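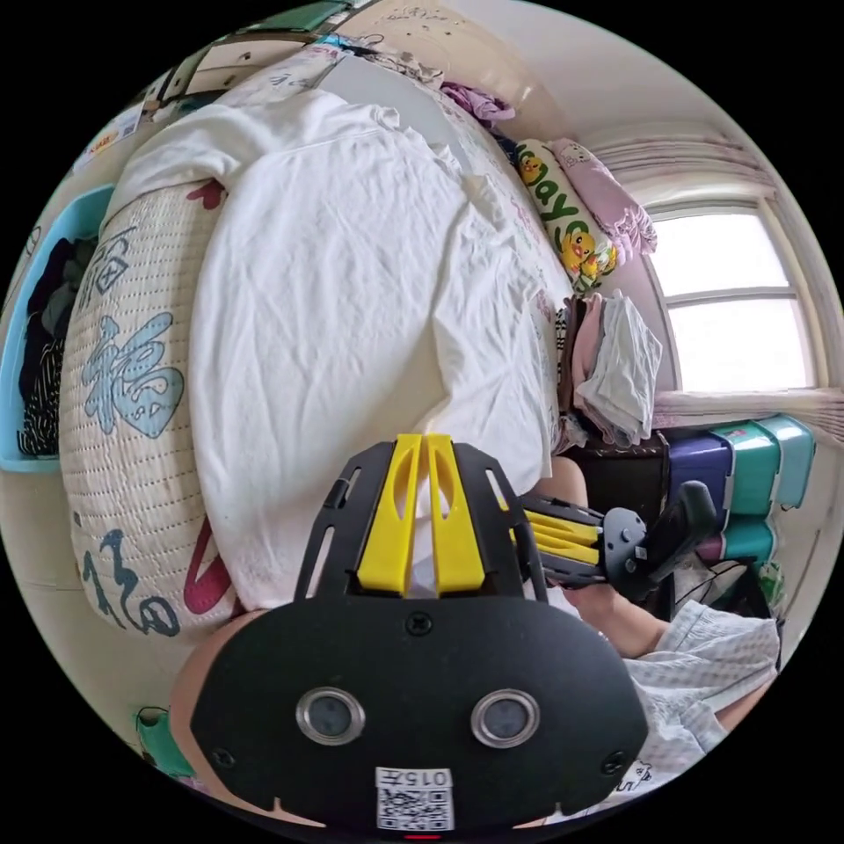
Pandby clothing bank to reopen in former bakery

August 8, 2020

The clothing bank in Pandby will reopen this month in new premises on Frade Street, after being closed to the public since April.

The service used to run from a side room at the Methodist hall, which was judged too small for people to keep a safe distance. It has taken a lease on the old Sulik bakery, empty for 2 years, and will share the building with a repair workshop.

Households in the town and in nearby Pendness can ask for clothes, bedding and school uniform. Visits will be by appointment only, with 22 slots a day, and each household will be given 15 minutes. Bookings can be made by phone or through the library website.

During the closure, staff delivered bags to people's doorsteps. They made up 253 bags between April and the end of July, most of them for families with children under ten. Requests for school shirts and winter coats are already coming in.

Donations will be taken at the back door on Mill Lane, mornings only. Clothes should be washed, dried and put in tied bags with the size written on a label. Every bag will be set aside for three days before it is opened. Pillows, electric blankets and used underwear cannot be accepted. Single duvet covers and men's shirts in larger sizes are in short supply.

The town council has agreed to pay the rent for the first six months. A bid for money to replace the shop's heating was turned down in July and will be sent in again in the autumn.

There is no parking outside the building. The 39 bus from Pendness stops at the corner of Frade Street, and the market car park is a short walk away. Face coverings must be worn inside.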